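About Us
September 21, 2026
By Gerardo Marino
3 min read

Morelli is a bracelet business in Gevthorpe, up one flight of stairs from a shop that sells vacuum cleaner parts. We restring, re-knot and resell bracelets, mostly beaded and braided ones, and we pack them in white cardboard boxes and mail them to people who have usually forgotten they ordered them.

The name on the door belonged to the previous tenant, a tailor. New lettering was quoted at $379, and we decided we had always liked the sound of Morelli.

There are two of us. I do the website, the mail and the apologizing. Settimio Valentini does the bracelets. He used to repair fishing tackle in Pinurton, and he still judges every knot by whether it would hold a pike, a standard our customers have never asked for and now receive free of charge.

How we started

In February, six years ago, Settimio's aunt closed her market stall in Turnudham and gave him the stock. It came up the stairs in grocery bags, all of it tangled. Neither of us had a plan for it. We spent most of that month picking cords apart on the floor and arguing about which charm had fallen off what, and by the end we had something that looked enough like inventory to put prices on.

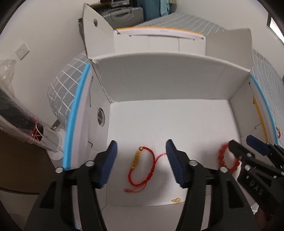
Braided cord is where most of our repair work comes from. People wear it in the shower, sleep in it, let the dog have a turn, and then write to ask if it's supposed to look like that. Red ones with a gold-colored charm are the ones we get asked about most, and the usual trouble is at the tail. A frayed end like the one in the box can be trimmed and sealed, or it can be left alone if you like it that way. Settimio does not like it that way. The charm itself is rarely a problem, though if you send us one with engraving on it, please don't polish it first. We have seen what people polish with.

We charge $7 to reseal a cord and $6 to restring a plain beaded bracelet, return postage not included. Prices went up once, by a dollar, and I wrote a very long email about it that two people read.

What we won't do

We don't do watches, necklaces or anything described in the subject line as "kind of an heirloom." We don't guess at gemstones. If a bead is red, the listing says red – you'll have to decide for yourself what it's made of, or take it to somebody with a license and a small magnifying glass. We also can't tell you what your charm means. Settimio will tell you anyway if you call on a Friday, and he will be wrong.

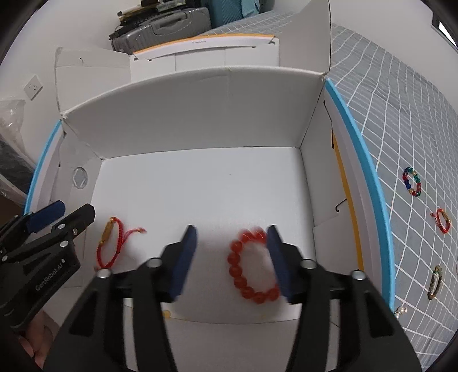 Sorting is the slow part of the job and the part I'm not allowed to do alone. I'm a little unreliable on color, and last winter I sent a man in Pinurton the same bracelet twice. The plan now is that whatever is being dealt with goes in the box and everything else waits outside it. So the orange-red beads and the braided cord get the cardboard, while the multicolored beads and the green and gold one sit it out on the gray blanket. The blanket has a grid on it, good for judging whether a bracelet is lying straight. Beads also don't roll as far on fabric. We learned this on floorboards.

Visiting

You can, by appointment. Ring the lower bell, since the upper one is connected to the vacuum people and they've been patient. Bring the bracelet and any beads that came off it, in an envelope if possible. Parking in Gevthorpe is what it is.

Recent

Restringing a bracelet that's a bit too small for you
Why we stopped selling elastic
Holiday mailing dates, such as they are
Turnudham market: we may have a table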